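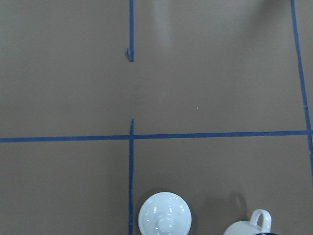 The Lesham Testing Station closed its third cell for inspection on the morning of Friday, 3rd September, under the authority of the senior technician, Mrs Bianca Husar. The closure was entered in the book, the gate was locked, and the key was placed on the hook beneath the clock, where the rules required it to be. The cell was one arm on a steel post, with a table before it, and its duty was to lift crockery and set it down again on behalf of firms that wished to know how well this could be done. The table was divided into sections by blue tape. On the near side, to the right of the middle line, stood a white lid and a white mug with its handle outwards, and farther up, the middle line itself was broken. For a short distance there was only brown surface, and the upper length of tape ended in a small folded tail which had come away from the table.

Mrs Husar observed the tail and did not touch it. She had come about the arm.

The complaint had been lodged by the Lodesow office, which rented the cell for two days in each fortnight. It stated that the arm was setting objects down to the left of the place intended, that the error had been noticed in June and had been thought small, and that it was no longer thought small. A saucer had been lost. The letter asked that the Station find the cause, correct it, and confirm in writing that it had done so. It was signed by three people, of whom Mrs Husar had met one.

She was assisted by Mr Costel Iordache, who had joined the Station from Plotport in the spring and was in the last weeks of his probation. Mr Iordache had read the manual for the arm in full. He had also read the manual for the model before it, and had prepared a sheet on which the differences were set out in two columns. Mrs Husar accepted the sheet and put it in her folder.

They began with the base. The four bolts were tested in turn with the long wrench and were found to be tight. The post was struck once with the flat of the hand, a practice which did not appear in either manual and which Mr Iordache recorded under "Other". The cable was drawn through its clips and examined for wear. One clip had lost its lining and was replaced from stores, and the old one was put in an envelope with the number of the cell written on it.

They proceeded to the joints. Each was moved by hand, slowly, with the power off and the brake released, while Mr Iordache listened and Mrs Husar watched Mr Iordache. At the fourth joint he asked whether he might move it again. He moved it again. He said that there was a small catch near the end of its travel, and that he believed it to be grease. Mrs Husar put her own hand to the joint and agreed that it was grease. The cover was removed, the old grease was cleared, and 31 grams of new grease were put in by syringe. The manual gave the amount as thirty. Mr Iordache asked how the difference should be recorded, and was told to record it as 31.

The arm was then powered and sent to its home position. It had made 588 runs since its last service and was permitted 1000 before the next, so there was nothing in the count to explain the complaint. Mrs Husar called for the pointer, a plain steel pin which screwed into the wrist, and had the arm lower it to each of the marks on the reference plate at the edge of the cell. At every mark the pin came down where it should. Mr Iordache tried the whole set again at half speed, and the result was the same.

"The arm is in order," he said.

"The arm is in order," said Mrs Husar. "You may write that down."

He wrote it down. He then remained standing at the corner of the table for longer than the writing required.

"The complaint says to the left," he said. "To the left of what?"

Mrs Husar opened the folder and read the letter through once more. It did not say. She passed it to him so that he might also see that it did not say.

It was the custom of the Station that the arm took its places from the reference plate, which was fixed, and that the tape was laid for the benefit of visitors, who liked to see a square and to see a thing arrive in it. The custom was an old one and had never been put on paper. Mr Iordache looked along the tape at the right-hand side. It ran from the far edge towards the near one, and as it came it leaned outwards. He asked for the steel rule. He laid it beside the middle line, and then beside the right-hand line, and it was plain to both of them that the two did not run together. Anyone who judged the centre of the near section by eye, with that strip for a guide, would judge it too far to the right. An arm that set a mug down in the correct place would appear to have set it down to the left.

"Who laid the tape?" asked Mr Iordache.

Mrs Husar did not answer at once. The first cells at Lesham had been put in by her father, and the firm that had built them had carried the family name until it was wound up. He had come in on most afternoons after his retirement, with permission, and had been given such tasks as he could do sitting or leaning. He had laid the tape in all of the cells. He had done it by eye, with the roll on his thumb, tearing it by hand, and he had not cared to be offered a rule. The third cell had been the last of them. He had begun the middle line at the far side and stopped, and had gone round the table and begun it again from the near side, and the two lengths had not met. She had been present. He had looked at the gap for a while and had said that it would do until Monday.

"It was laid before your time," said Mrs Husar.

Mr Iordache said that he could relay the whole of it within the hour. There was a new roll in stores. He would strike the lines from the reference plate and check each against the pin, and a drawing could be attached to the reply so that the Lodesow office would have something to hold. He said this with some speed, and then, having seen her face, he said that it could also wait.

"It cannot wait," said Mrs Husar. "They are renting the cell on Tuesday."

She sent him to stores. The form for tape was the same form as the one for grease, and would take him a few minutes. While he was gone she moved the lid and the mug to the trolley. She then took hold of the folded tail at the end of the upper strip and drew it back towards the far edge, evenly and without haste, until the strip was free along the whole of its length. She did not crush it. She laid it against the inside cover of the cell's book, the cover being tall enough if the strip was doubled once, and pressed it down. Beneath it she wrote the number of the cell and the words "centre line, first". She considered adding a name and did not.

Mr Iordache returned with the roll and a second steel rule. He saw that one strip was already up, and began on the others without remark. They worked from opposite sides of the table. He set the pin at each corner and she brought the tape to it, and the ends were cut with a blade and laid square. At the middle line he held the far end down with two fingers while she ran the strip towards the near edge in one length.

At twenty to twelve the lid and the mug were put back. The arm was instructed to lift the mug, carry it over the new line and set it down in the section on the other side, and it did so. Mr Iordache measured the distance to the tape on both sides and read out two numbers that were the same.

The reply to Lodesow was sent that afternoon. It stated that the arm had been inspected and found correct, that the joint had been greased as a precaution, that the marking of the table had been found inaccurate and had been renewed, and that the Station regretted the saucer. A copy of the new drawing was enclosed. The cost was entered against the Station's own account under sundries.

The book for the third cell was due to be replaced at the end of the year, when its pages would be full. Under the rules a full book went to the basement. Mrs Husar initialled the day's entry and turned back to the inside cover, where the tape had begun to lift a little at the fold. She pressed it flat with her thumb. Then she asked Mr Iordache whether he had any plans for the second cell on Monday, and he said that he would bring the rule.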